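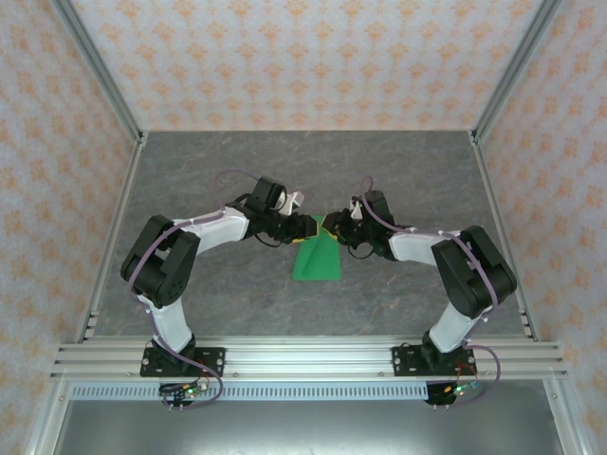
Scale Modeling II, session 9 - Masking and canopies
Notes by Sanne Martens. Bring these to class, I won't print more.

Before you start
Wash the clear parts. Dish soap, lukewarm water, air dry on a paper towel. Don't rub.
Dip in floor polish or gloss clear if you want, then leave overnight under a cup. Dust is the enemy here.

Masking
Thin tape only. Kabuki type, cut on glass with a NEW blade.
Frames first, then fill the middle of each pane with liquid mask. Burnish with a toothpick.
Curved panes (nose of a bomber, bubble tops): narrow strips, overlap a bit. One big piece will lift.
1/72 kits - precut masks are fine, no marks lost. For 1/48 I want to see you cut your own.

Paint order
1. Interior color, light coat
2. Let it dry, really dry
3. Outside color, 2 or 3 thin passes
4. Pull tape back over itself, low angle, same day if you can

Airbrush at 18 psi, lower for lacquers. Hold it closer then you think.

Glue
White glue or canopy glue. Super glue fogs the plastic, we lost a nice greenhouse canopy that way in August. Gaps: more white glue, wipe with damp swab.

Homework
Finish the canopy on your Plusden trainer kit, closed position. Open ones need the thinner rear part, see p. 73 of the reader.
Spare clear sprues in the drawer marked Groen, please put back what you dont use.

Next time: decals over rivets, softener, silvering. Bring one old sheet to ruin.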